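Furniture > Storage > Low shelving units

Low shelving unit
16th September, by Ilse Geerts

A low shelving unit is a piece of storage furniture that stays well below eye level, usually with open compartments, sometimes with a drawer or two, and I've been fond of them for years (I own 4, which my sister thinks is 3 too many). You'll also see them called low bookcases, cube units or, in older catalogues, dwarf shelves, a name I wish would come back!

Layout

The usual pattern is a row of small compartments along the top with something roomier underneath. Small things go up top where you can see them, and the tall or awkward stuff goes below: folders, a box of board games, the big atlas. Shelves may match the outside of the unit or be done in a contrasting colour. I used to find the two-tone look fussy but I've come round to it, mainly after seeing the Margaritis range in pale grey and brown.

Sizes

Makers don't agree on much. My Provia is 173 cm long and has 8 compartments, and I measured it twice before I dared order it. The Naltov next to it is shorter and a good bit deeper, so the two have never lined up along the wall and it still annoys me every time I hoover.

Drawers and compartments

The inside of a drawer is often left as plain pale wood even when the outside has a finish on it, and I rather like that, it smells nice for the first month or so. Junpei Hoshino, who fitted out our reading room in April, lines his with wallpaper offcuts. For low compartments you'll be bending or kneeling, so keep the things you want every day near the front.

Care

Dust with a dry cloth, then a barely damp one for sticky marks. Laminate puts up with most things, bare wood doesn't. Orkex say their shelves will hold 25 kg each, though I've never loaded mine anywhere near that and wouldn't with books at one end only.

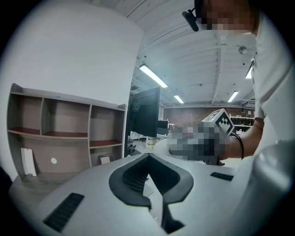
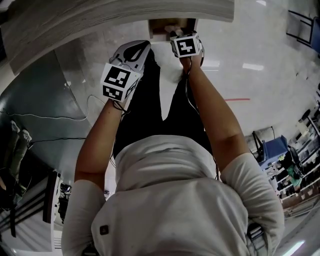

Low wooden shelving with an open upper row (first picture); reaching towards an open compartment with pale wood inside (second picture).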